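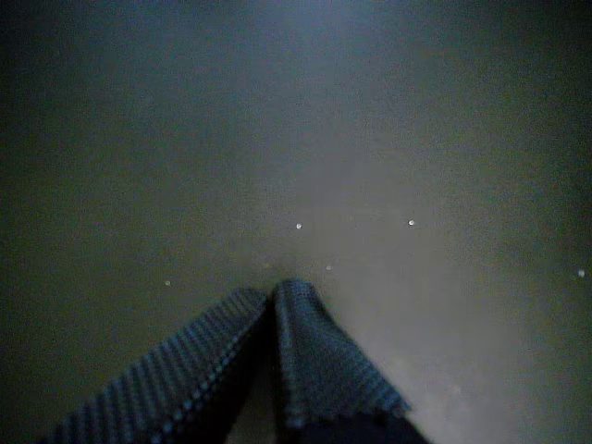
Big black table is staying put at Clutenero

After a good deal of friendly back and forth, the big black table in the upstairs room at Clutenero is going to stay exactly where it is, and we couldn't be happier to pass that along. The decision came out of Sunday's open afternoon, when so many neighbors and regulars stopped in to give an opinion that the coffee ran out well before the talking did.

Earlier in the spring there had been a suggestion to swap it for a row of narrow folding tables, the kind that stack against a wall. A paper sheet went up by the door asking people what they thought, and by the end of the afternoon it had 127 names on it (plus a few drawings from the younger visitors, which we are keeping). All but 20 of those names were in favor of the old table.

"You can stand anywhere along it and still feel like you're part of what's going on," said Stefaniia Ivanyshyn, who looks after bookings for the room. "With a long straight table somebody always ends up down at the far end, and it's usually me."
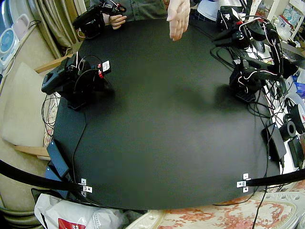 The matte black tabletop, with its two small metal brackets on the near edge.

The top was made by Osar, a small joinery shop across the river, and Torbjørn Strand from the shop came by on Sunday to look it over. He was pleased with the finish and told everyone so, more than once, and he promised to be back in May with a fresh tin of it for touching up the rim. He would also like people to please go easy on the furniture polish, as he chose a flat black on purpose and would like it to stay flat!

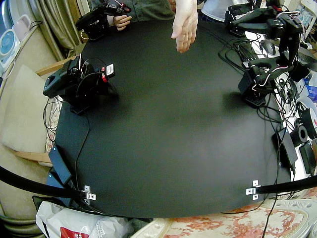

What happens next

The room keeps its usual evening hours, and the booking sheet has moved downstairs next to the mailboxes. Yaryna Kuzmenko is collecting ideas for better lighting over the table, so if you have ever squinted at your work up there after supper, do let her know. The money put aside for the folding tables will go toward lamps and 20 new coat hooks for the hallway.
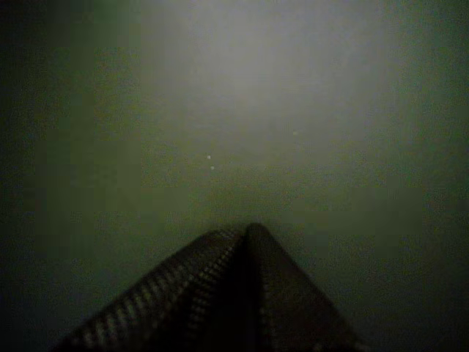 Clutenero Rooms and Furnishings Team

Questions about the table or the upstairs room can be left at the front desk for Kyrylo Panasiuk, who is in until 5 most afternoons.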